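What a farm manager's pay offer leaves out

22nd December

Every winter the same kind of job ad goes around: farm manager wanted, house included, generous bonus. Taha Amrani has read more of them than most of us, having managed crop ground for other people before he took on the accounts at El Fassi. He wishes applicants would get a pencil out before they get excited.

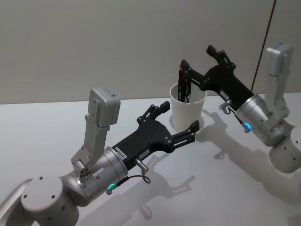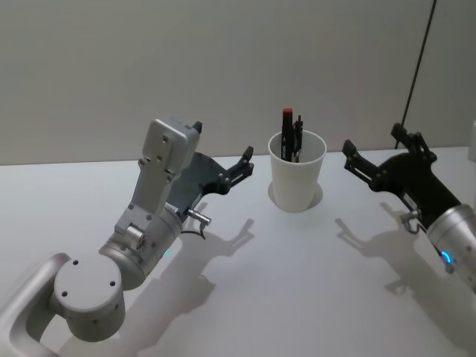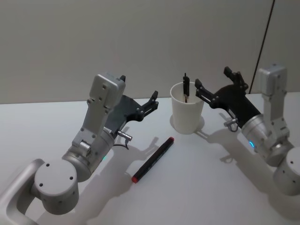
What does "house included" add to a manager's pay?

Less than the ad suggests, in most cases. A house is worth what you would have paid to live somewhere you chose, minus whatever you are expected to cover yourself. At Priltumwood the ad put the house at $975 a month. Similar places down the same road rent for $900, and the manager was paying for the heat. You also lose the roof when you lose the job, and no ad I have seen puts a price on that. Ask how long you get to move out, and get the answer in writing.

The bonus deserves the same treatment. Amrani went through 6 offers sent to him by readers of this newsletter, and only 2 said what the bonus was based on. The rest used words like "performance" and "a good year." A good year for whom? A manager can bring in a fine crop and watch the profit vanish into a land payment or a new combine he had no say in. If the bonus is a share of profit, you need to know which costs come out first. If the owner won't show you, treat the bonus as zero and decide whether you'd still take the job.

Trerkden, the recruiting firm behind several of these ads, told us that managers "value flexibility." Maybe they do. The ones who write to us mostly value knowing what they will be paid in May, when the hours are longest and the salary hasn't moved. Divide the yearly figure by the hours you expect to work and compare it with what the hired hands make. Some managers would come out behind the people they supervise.

I'm not against these jobs. Grurumon has kept the same manager through two owners, and his contract spells out the truck, the phone, the health plan and the bonus formula on a single page. Few of the ads we get come close to that.

If you have an offer letter you'd like Amrani to read, send it with the names blacked out. He won't tell you whether to take it, but he will tell you what's missing.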